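3 Jan 2023
By Takumi Yokoyama

Progress note to the Grirkotia fund, Mista shared workshop build. Of the 2630 granted, 651 is left. I said in July that two hands would cost more than twice one hand, and I see no cause to take that back.
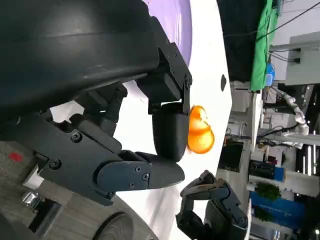 The wrist cables still worry me. Takagi's new brackets fit, but fitting on the bench proves little.

Grip force is the part I trust least. Takagi wants to call it settled at 110 on our scale; I would hold at 100 until we have a proper log. Pinching a lobed orange piece between two fingertips is a fair start, though it says nothing of heavier things.

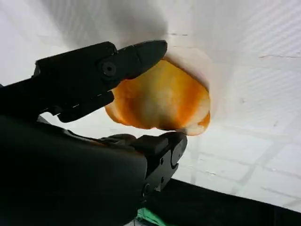 Software is slower. The Brutasach controller drops commands when both arms run, and their reply was to update it. We had.

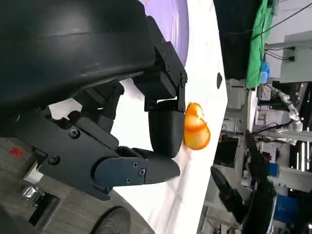
Upper fingertip beside the orange piece on the white table.

I would not promise table clearing by July. 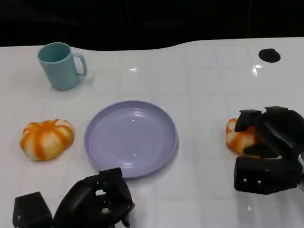
Please release the next part only once the log is in.

2 comments | 0 shares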